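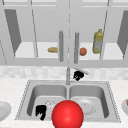
Reviews / Mindfulness Tools

Jemow Daily Practice Deck and Timer: Review

March 10, 2024

The Jemow is a boxed set of printed prompt cards with a small countdown timer. Each card carries one sentence to read in the morning and a question to write on at night. The maker sells it as a starter kit for people who want a short reflection habit without a phone. I used it every day for 45 days, alone, and kept a log.

Contents and build

The cards are heavy matte stock with square corners. They shuffle poorly when new and acceptably after a week. The box lid is tight enough to stay shut in a bag. The timer has one button and 2 preset lengths, short and long, and neither can be changed. It ends with a single low tone. Volume is fixed. With a fan running in the next room I missed it twice.

The cards

The prompts fall into groups by color: patience, attention, forgiveness, and rest. Patience and attention are well written. They are short and ask for something you can do before lunch. Forgiveness is uneven. Several cards assume a specific person has wronged you, and on a day when that does not apply there is little to work with. I put those back and drew again, which the instruction sheet permits. Rest repeats itself - I marked four cards that ask nearly the same question in different words.

The Zirer deck, which I used last year, has fewer cards and better editing. It has no timer and costs less. 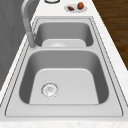
Double-basin sink, stainless steel.

The companion journal

Sold separately, under the Irkinura name. The paper takes fountain pen ink with slight feathering. Each page gives you six ruled lines, too few for the longer evening questions. I switched to a plain notebook on day nine and did not go back.

Results

I logged 1173 minutes of practice over the test. My previous attempt, with the Bhat audio course, stopped in its second week, so the cards held my interest longer. I would not read more into it than that. My sleep notes show no change. I was slower to answer irritating email, and I count that as useful.

Problems

The battery door on the timer needs a very small screwdriver, not included. The instruction sheet refers to a blue group of cards that is not in the box. I wrote to Jemow and received a corrected sheet as a file, with no comment on the missing color.

Verdict

Buy the deck if you want paper prompts and do not mind discarding a few. Skip the journal. If you already own a kitchen timer, the Zirer deck is the better purchase.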